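How to Get a Stuck Lid Off a Plastic Jar (and Get the Smell Out While You're at It)

My mother-in-law saved every plastic jar that ever came through her kitchen, and when she moved to a smaller place in July, I ended up with most of them. They're wonderful things to have. I keep rice in them, and buttons, and birdseed, and the dog's biscuits, and one holds nothing but rubber bands. But they come with two troubles. The lids get stuck, sometimes so hard you'd think they were glued, and the plastic hangs on to the smell of whatever lived in there last. I've had plenty of practice with both by now, so let me take you through the way I do it, from the gentlest method to the most stubborn one.

What you'll want nearby

A bowl or sink of warm water, dish soap, a wide rubber band or one of those thin rubber gripping sheets, a dry dish towel, baking soda, and an old toothbrush. A little cooking oil can come in handy too. Please leave the knives and screwdrivers in the drawer. I pried a lid off with a butter knife once and it has never closed properly since.

First, find out why it's stuck

Give the jar a look before you start wrestling with it. If it held honey, syrup, or anything sugary, there's dried syrup in the threads, and warm water is your friend. If it held flour or powdered milk, the powder has worked its way up into the threads and caked there. And if it's perfectly clean and still won't budge, it was most likely closed warm, and the air inside shrank as it cooled and is pulling the lid down.

Look for a tab, too. Plenty of big lids have one sticking out from the rim, and some of those have a little strip underneath that has to be torn or a catch that has to be pressed before the lid will turn at all. My neighbor Mieke Meijer fought with a jar of pretzels for a whole evening before she found hers, and she's a much more patient person than I am!

The dry way

Wash and dry your hands, and dry the lid as well. Lay the jar on its side on a folded dish towel, or hug it against your stomach if it's a big one, and stretch the rubber band around the rim of the lid. Now hold the body of the jar with one hand, low down, and don't squeeze too hard. Thin plastic gives under your fingers and goes oval, and an oval jar grips its lid tighter than a round one does. Turn the lid counterclockwise with slow, steady pressure. Jerking at it only tires out your wrist.

If it moves even a hair, stop and turn it back the other way, then forward again. Going back and forth like that breaks up the dried bits much better than pushing in one direction.

The warm way

Stand the jar upside down in warm tap water, deep enough to cover the lid, and go have a cup of coffee. If there's still food inside, run the warm water over the edge of the lid instead, keeping the jar tilted so nothing creeps in. Never use boiling water on these. The plastic can go cloudy and warp, and then you've got a jar nothing fits. When it's had its bath, dry everything and try the rubber band again.

Still stuck? Dab a few drops of cooking oil along the seam with a fingertip, leave it overnight, and try in the morning. I've only had 2 jars beat me after that, and I'm fairly sure one of them was cross-threaded at the factory.

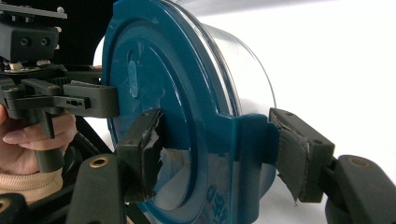 A clear jar on its side, with the wide rim and tab of its teal lid.

Cleaning the lid

Once it's off, don't just rinse it and call it done. The ridges and rings molded into a lid collect dust on the outside and crumbs on the inside, and that's usually where the smell is hiding. Scrub around every ring with the toothbrush and soapy water. If there's a cardboard or foam liner that pops out, pop it out. Cardboard ones I throw away, and foam ones I wash and dry separately.

Getting rid of the smell

Put 3 big spoonfuls of baking soda in the jar, fill it with lukewarm water, stir, and let it stand overnight with the lid soaking alongside in a bowl. Rinse it well and let both pieces dry completely, open, near a window. For pickles or coffee you may have to do it over again. A crumpled sheet of newspaper left inside for a couple of days helps as well.

Before you put it back on the shelf, rub the threads with a barely oiled paper towel, and close the lid only until it stops. People crank them down as if the jar were going to sea, and then they wonder why they need a page like this one.

Comments (4)

Fenna Van Wijk
The back-and-forth trick worked on a molasses jar I was ready to throw out. Thank you!!

Shengli Fu
Does the oil go rancid if you leave it on the threads? I store nuts in mine for months at a time.

Josefien Van Dijk
@Shengli I wipe mine off with soapy water after and have never had a problem. I use a silicone mat in place of the rubber band, it's easier on my arthritis.

Arnout Bakker
I have 50 of these in the garage full of screws and not one of the lids matches its jar.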